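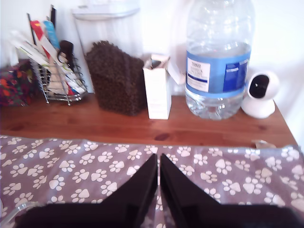

Une nappe à motif de pattes, au bord d'une table en pin.

Imprimer - Envoyer par e-mail

Août, par Agustina Urrutia

La gamelle ne se remplit pas à l'œil

On parle beaucoup de la qualité des croquettes et très peu de la quantité. Pourtant, la plupart des chats de mon immeuble sont trop gros, et leurs maîtres achètent tous de la nourriture chère. Le mien pesait trop lourd lui aussi. Je lui donnais une poignée le matin, une autre le soir, et souvent une troisième quand il réclamait. 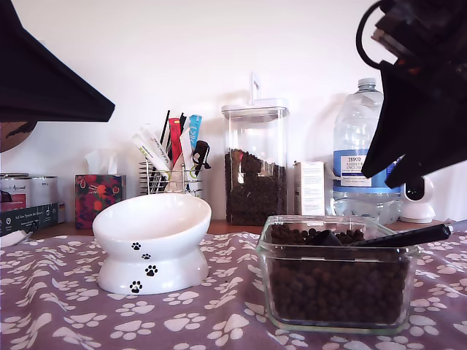
Bouteille d'eau et petite caméra blanche, devant le mur.

Les distributeurs connectés ne règlent pas la question. Mon voisin Yiğit Demirtaş a payé le sien 190 euros, chez Plustel. L'appareil verse ce qu'on lui dit de verser, et il était réglé trop haut. Une balance de cuisine à 30 euros aurait suffi, à condition de s'en servir.

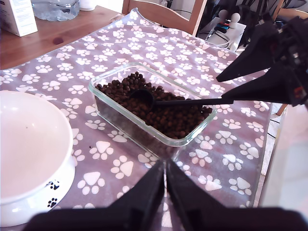

Des croquettes et leur doseur, dans un plat en verre.

Reste la mesurette. Elle est pratique, mais deux personnes ne la remplissent pas de la même façon - l'une rase, l'autre bombée. Je suis d'avis que les fabricants devraient imprimer la ration en grammes, en gros, sur le devant du sac, et laisser les volumes au dos. En attendant, pesez une fois le contenu de votre doseur et tracez un trait au feutre. Dans un foyer où plusieurs personnes nourrissent l'animal, préparez la ration du jour le matin et n'y ajoutez rien.

Contact - © Agustina Urrutia, tous droits réservés - Haut de page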